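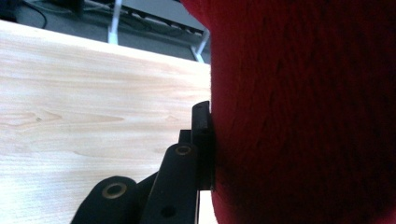 Consuelo Restrepo wrote to me after the last post that I should quit being a coward about selling my greeting cards in person and get a table at the Undwood market. "You've been talking about it since August," she added, and okay, fair!

So I did it. My first craft market, May 13, 2024, and I have been lying on the couch with my feet up ever since.

I took 174 cards, which is way too many for a table the size of a school desk. Most were the garden ones (the pea pods, the grumpy snails), plus a stack of birthday cards I printed on the thick Drosora stock that costs too much and feels so nice. I sold 30! My secret goal was 15, so I drove home singing.

Things I learned, in no order. Bring change, and then bring more change. People love to pick a card up, laugh out loud, and put it right back, and you have to keep your face friendly the whole time. Blank cards sell better than anything with words in them, which stung a bit after all those evenings I spent on snail puns. And wear real shoes. I wore the cute ones from Henalgate and paid for it by lunchtime.

I had also priced everything at $3 and a woman told me very kindly that I was nuts. She bought four. I'm going up next time, but I haven't decided how far, and I'd love to hear what you all charge.

Flat piles are the other thing I'd change. Once somebody has leafed through a pile, the snails end up under the birthdays and the whole table looks like my kitchen counter. Height is what you want. The seller next to me, Hong, had everything up at eye level and people walked straight past my piles to get to it, so I've been thinking about racks ever since.

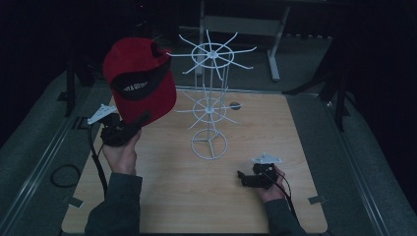

White wire spinner rack, two tiers.

Next up is the Henalgate fair, if they'll have me. The form wants a "brand story" and I've written one sentence so far, and it's about snails.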